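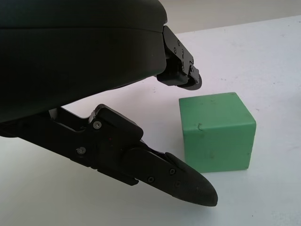
4.2 Blocks and table surface

Figure 4. A green block on the white tabletop.

The blocks were plain cubes with slightly rounded edges, used straight from the Jukmont set and not repainted. After 127 sessions many carried small marks - the one in Figure 4 has a dark crack or chip on its front face and a few faint smudges. We kept worn blocks in use, as colour mattered more to the sorting task than finish. The tabletop was wiped down every Monday.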